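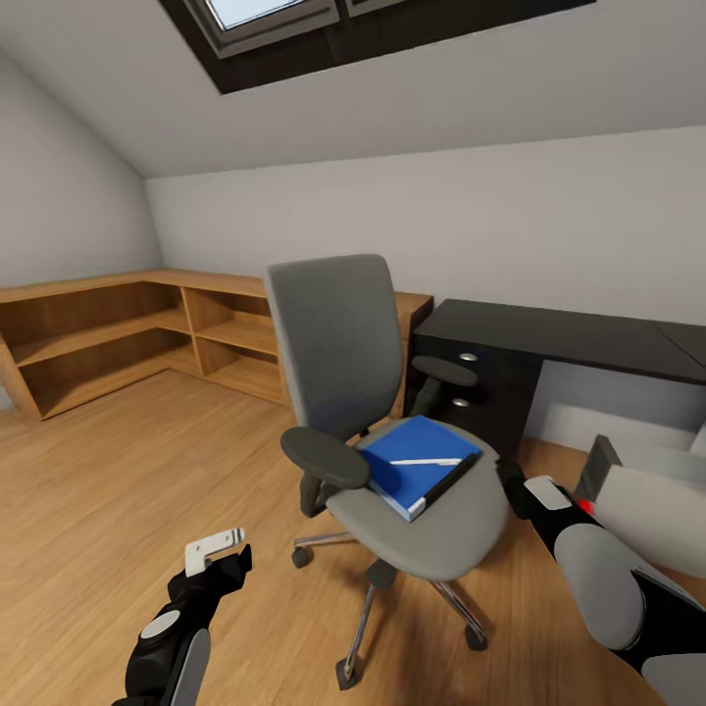 4. Results of the household survey and the diary study

4.1 Who works under the roof

The questionnaire was sent to all households in the Pyo district which had received a permission for attic conversion, and 348 of them gave complete answers. A further group answered only the first page and was left out of the analysis. In the complete answers, 482 persons were reported as using the converted room for paid work or study on at least one day in the week. This number is larger than the number of households, as many rooms are shared by two adults, or by a parent and an older child who use it at different hours.

The reason most often given for the conversion was the wish for a door that can be closed. Respondents wrote about this in the free text field more than we had expected. Several of them had worked before at a kitchen table or in a bedroom, and they described the attic mainly by its distance from the rest of the home. One respondent wrote that the stairs were "my journey to the office, and long enough". Daylight was seldom the first reason, but it was the feature that people praised most once they had moved in, and also the feature about which they complained most in the summer months. We found it useful to treat these two answers together.

4.2 Light from above

Roof windows differ from wall windows in a way that matters for desk work. The sky near the zenith is usually brighter than the sky near the horizon when the weather is overcast, and a sloped opening receives more of it than a vertical one of the same size. For this reason an attic can be well lit with a modest area of glass. The same geometry brings difficulties. The sun is able to reach the desk surface directly, and the user cannot always avoid it by turning the chair, as the slope of the roof limits where a desk can stand.

Figure 2 shows an interior of the general type discussed in this section, in which the skylight is set into the sloped ceiling and open wooden shelving follows the left and back walls and meets a dark desk. In a plan of this kind the shelving and the desk must be considered together. If the shelves take the corner, the desk has fewer possible places, and its relation to the skylight is then more or less decided before the occupant has thought about light at all. Many of our respondents had arranged their furniture in exactly this order: storage first, desk second, blind last.

We asked the respondents to mark the position of the desk on a simple drawing of their room. The positions were then put into three classes: directly under the opening, to the side of it, and in the part of the room farthest from it. Desks to the side of the opening received the best judgements for comfort. Desks directly under it were judged bright and pleasant in the winter, but tiring from May onwards. Desks in the farthest part were disliked for video calls, where the face was said to look dark, although the same persons had few complaints about the reading of paper or screen. The class of the desk position explained more of the variation in comfort than the orientation of the roof did. This was contrary to our first hypothesis, and we return to it in Section 5.

4.3 The diary study

From the respondents who agreed to be contacted again, 20 persons were chosen for a diary study. They noted three times a day whether the blind was open, partly closed or closed, and whether the electric light was on. They were also asked to write one sentence in the evening about how the room had felt. The diaries were collected and coded by Do-yoon Min, and a second coder repeated the work on a part of the material. The cases in which the coders did not agree were discussed until one code could be given.

The diaries show a pattern that is well known from studies of office buildings. A blind that has been closed against glare is not opened again when the glare has gone. In almost 2 weeks of continuous notes, one participant did not change the position of the blind at all, and worked with the electric light on through several bright mornings. When she was asked about it in the closing interview, she answered that the rod for the blind was kept behind the door downstairs. Other participants gave reasons of a similar practical kind. The handle was too high, or a bookcase stood in the way, or the blind made a noise that disturbed a sleeping child in the room below.

Participants who had blinds with an electric drive (in our sample these were all of the Floseo type) moved them more often, but the group is too small for a firm conclusion. We also cannot exclude that persons who pay for such a drive are more interested in daylight from the beginning.

4.4 Heat, and how it is described

Temperature was not measured in this part of the study. We report only what participants wrote, and the reader should keep this in mind. Heat was mentioned in the diaries on far more days than glare. The words for the two were often mixed — a room was called "too bright" on a day when the rest of the sentence was clearly about the warm air under the roof. This has a consequence for questionnaires of the usual form, in which glare and overheating are separate items. It is possible that some respondents answer the glare item when they mean the heat, and that earlier surveys of attic dwellings have overestimated glare as a result.

The time of day was more important than we had assumed. Complaints about heat came late in the afternoon and in the evening, when direct sun had left most of the rooms. Several participants moved then to a lower floor and finished their work there. Three of them did so regularly enough that they had bought a second charger for the computer.

4.5 Limits of the data

All households in the survey live in one district, where the houses have a similar age and a similar roof pitch. The results should not be carried over to flat-roofed extensions or to attics with dormers, which admit light in another manner. Tenants are also few in the sample, as the permission must be requested by the owner. Finally, the diary period did not include the darkest weeks of the year, and the use of electric light in that season remains to be studied.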